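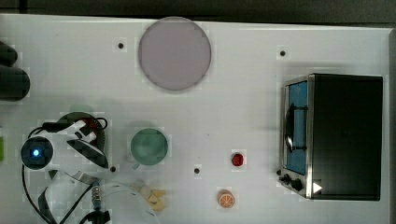

Play kitchen corner opens at the Dirard family center

5 Aug 2022

Families who have been dropping in at the Dirard family center over the summer will be glad to hear that the play kitchen, which so many of you asked for back in July, is finally open. It has taken over the bright end of the Marchuk room, and we could not be happier with how it is coming along!

Pretend cooking is for everyone up to the age of 6, though big brothers and sisters are very welcome to sit down and be served. There are two sessions each morning, with a little time between them for putting everything back where it belongs (or somewhere close to it). Much of the set came to us from Plalico, the secondhand toy shop, and the rest arrived in bags and boxes from kind neighbors. There is a pan, a green slotted spatula, a colander, a bowl and a mug, so a small cook can get a whole supper going. 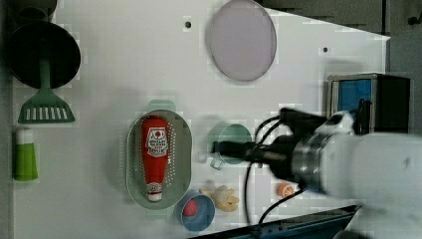

Still on our wish list

We would love a few more plates and another mug or two, and play food is always welcome, vegetables most of all. Please give everything a wash before you bring it in, and leave it at the front desk any morning.
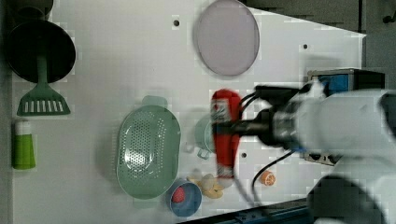 Our next plan is a pretend lunch counter, which we are calling Grillden, and it should keep the older children busy once the weather turns. They will take orders, write them down and carry the plates over to their guests. The ketchup bottle will surely be wanted there, and the orange slice would make a nice dessert until we have something more filling to offer. Paper menus and crayons will be set out, and grown-ups are warmly invited to come hungry. The first lunch lasts an hour, costs nothing and needs no sign-up.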